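## Play food: sorting, cleaning and storage

*Plimton Toy Library, notes for borrowing groups, 16/12/2020*

The play food sets are the most borrowed items in the catalog and the ones most likely to come back incomplete. The shelf audit is finished, and the following changes apply to every set that leaves the building from now on.

**Numbering.** Each piece now carries the number of its set on the underside, written in laundry marker and sealed with clear varnish. Set 102 is the general fruit and vegetable set. Set 305 is the larger market stall set, which includes the scale and the paper bags. The two were bought from different makers, and the pieces are close enough in color that they have been traded back and forth for years. If a carrot marked 305 turns up in a 102 basket, put it in the returns tray and leave a note with it. Do not move it to the other set yourself, as the inventory card has to be changed at the same time.

**Materials.** Most of our hollow fruit is blow-molded and has a small vent hole near the stem. Water enters through this hole and does not leave easily. Hollow pieces should be wiped with a damp cloth and never submerged. Solid pieces can be washed by hand in warm water with a few drops of dish soap, rinsed, and left on a rack overnight. Pieces with hook-and-loop faces (the "cutting" fruit) are brushed with a stiff nailbrush first, along the direction of the loops. The dishwasher is not suitable for any of them. Two Girnham pears were put through a hot cycle in August and came out flat on one side.

**Inspection.** Squeeze each hollow piece once before packing. A seam that opens under thumb pressure means the piece is withdrawn. Check stems and leaves by pulling lightly. Loose stems are not reglued at the library; they go in the repair box for Severino Cifuentes, who uses a flexible adhesive and clamps them for a full day. Faded paint is acceptable. Flaking paint is not.

**Baskets and dishes.** The cardboard cartons have been retired. Play food is now issued in open plastic baskets, which drain, stack when empty and let a borrower check the contents without tipping everything out. Heavy pieces go in first and leafy ones last. Plates, bowls and trays are packed separately in a Badasent flat box, with a sheet of felt between plates. Small round items should be placed inside a bowl before the box is closed.

**Laying out a set.** Groups that use the food for sorting or serving activities have asked for a standard layout. We suggest a dark, plain table covering, which makes small pieces easier to find at the end of a session. The basket goes at the back, within reach of an adult. One plate and one tray are enough for a first activity; additional dishes can be brought out later. Start with one item on the plate and a bowl of a single food on the tray, and keep the remaining food in the basket until the children have settled on a task.

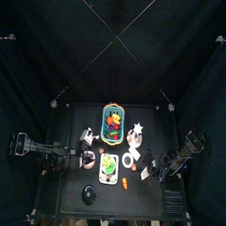 When clearing up, work from the outer edge of the table toward the basket. Dishes come off first, then single pieces, then anything on the floor. Compare the result with the laminated card before the lid goes on the flat box. Replacement cards are in the drawer under the sign-out sheet.

**Replacements.** The old Paisan vegetables are no longer sold singly, so missing pieces will be filled from mixed stock. These will not match exactly in scale. A fee applies only when a whole dish or more than two pieces of food are missing from a set. Single losses should still be recorded on the return slip, with the name of the piece written out in full. "Fruit, red" is not sufficient; please write "apple, red" or "tomato, red."

Sets 102 and 305 can be reserved at the desk or by phone. Returns are accepted during normal opening hours only.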